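Home | Contents | Chapters | Glossary | Instructor notes

Filed under: Evolution and Diversity > Introductory Biology

Chapter 7
Ring Species and Gene Flow

Before you read this chapter you should be comfortable with the terms allele, population and gene flow from Chapter 3. We will use all of them without stopping to define them again.

Suppose a small bird lives in the forests around the edge of a high, dry plateau. No birds live on the plateau itself. Walk around the rim and you will find that each population breeds freely with the next one along. The song changes a little as you go, and so does the colour of the wing. When you have gone all the way around, the two ends of the chain meet. The birds there share the same trees, but they ignore each other's songs and rarely mate.

A chain like this is called a ring species. It is a problem for anyone who wants to draw a line and write a name on each side of it. Genes can still pass from one end to the other, but only by travelling through every population in between.

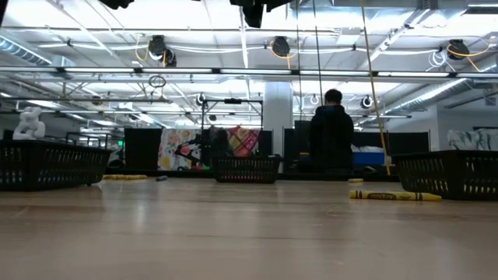

Shahram Shirazi objected, on reading a draft of this chapter, that most of the classic rings have turned out to have gaps in them once DNA was sampled properly, and that students should hear this on the first page. He would keep the term but teach it as a model, with real cases measured against it.

We have followed his advice. Section 7.2 works through the Skerari warbler survey, in which 33 sites were sampled around a mountain basin. Gene flow was strong along the northern arm. On the southern arm there was a break 60 kilometres wide, where the birds had probably been separated for a long time before meeting again. On a map of wing colour the ring looks whole. On a map of genetic distance it does not.

Section 7.3 looks at what happens in a hybrid zone, where two forms meet and produce mixed offspring. Some zones stay narrow for thousands of generations. Others widen until the two forms blend. The difference depends mainly on how well the hybrids survive and how far the young move before they breed.

Section 7.4 returns to naming. Beatriz Lobo and Joaquim Quintela argue opposite sides of the Skerari case there, using the same data.

Key terms: cline, hybrid zone, introgression, secondary contact

7.1 Clines

A cline is a gradual change in a trait across a species' range. Body size in many mammals increases toward colder regions, for instance.

3 comments | 12 shares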